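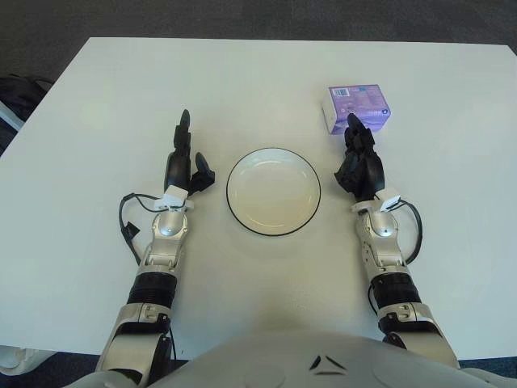
Wondano Diner Menu Transcriptions

Version 2, released January 22, 2024
Maintained by Marlene Wiegand

What is in it

Typed-out text of 188 menus from diners, lunch counters and one bowling alley, all of them printed before anyone thought to put the calorie count next to the pie. Each menu is one plain text file. A spreadsheet called index.csv ties the files to whatever I know about where they came from, and in many rows that amount is small.

The first version had 162 menus. The rest came out of a box I bought at an estate sale in July, under the impression that it held sheet music.

Folders

menus/ has the transcriptions, one file per menu, named by town and then by a number. The numbers have gaps where I found duplicates and took them out. Please do not write to me about the gaps.

prices/ has the same material broken into rows: dish, price, section of the menu, file it came from. If you only want to know what a grilled cheese cost, start here and skip the rest of this page.

notes/ has my remarks on handwriting, stains and crossed-out items. It is longer than it needs to be.

tools/ has a small script named tasto that checks the price rows against the menu files and complains when they disagree. It complains in capital letters. I wrote it on a bad day and have left it that way.

Columns in index.csv

file: name of the text file
place: name of the restaurant as printed, including misspellings
town: as printed, or blank
year: as printed, or blank. I do not guess from typefaces. People who guess from typefaces are welcome to add their own column in their own copy.
pages: counting the cover, not counting inserts
inserts: yes or no
condition: good, fair, poor, or gravy

How the typing was done

By hand, by me, mostly in the evenings. I tried text recognition software first and it read "Hot Open Faced Turkey" as a street address. After that I typed.

Spelling is kept as found. If the menu says "omlet," the file says "omlet," and if the same menu says "omelette" four lines down, you get that too. Line breaks follow the original wherever a line break seemed to mean something. Rows of dots between dish and price are replaced by a single tab. Drawings of chickens are noted in square brackets as [chicken].

Where a price was changed in pen, both prices are given, printed one first. In the price table the penned one goes in a separate column, price_pen. Prices are in dollars throughout, even when the menu used cents, so a ten-cent coffee is 0.10 and looks much less charming.

Anything I could not read is marked with a question mark inside square brackets. Please don't fill these in from memory. I have received two confident letters on the same smudge at the Cantero Grill, one for "tongue" and one for "tongs."

Known problems

The Grimivitz Lunch menus are in there under two spellings, since the family changed the sign and kept using up the old paper. I have left them apart. Join them yourself if you need to.

The towns lean heavily toward places I can drive to and back in a day. This is a collection of menus I found, and it should not be used to say anything grand about what the country ate.

Side dishes are a mess. Some menus list them once, some repeat them under every plate, and one says "the usual," which I have entered as a dish, price unknown.

Daily specials are underrepresented. They were typed on slips and clipped to the front, and slips get lost. Fish is probably undercounted for this reason.

The tasto script stops reading any file after 1000 lines. No menu is that long, but my notes on pie came close, and I would like it on record that I saw the limit coming.

What changed in version 2

Added the estate sale menus.
Split prices into printed and penned.
Fixed "chipped beer on toast" in three files. It was my typing, and I miss it.
Removed a wine list that had no business being here.

Use

Free for any purpose. If you publish something, put the name of the collection and the version somewhere a reader could find it. Corrections are welcome if they come with the file name and the line. Corrections that say only "I think you have the meatloaf wrong" go into a folder, and the folder is not opened very often.

Scans are not included. They are large and crooked, and several show my thumb.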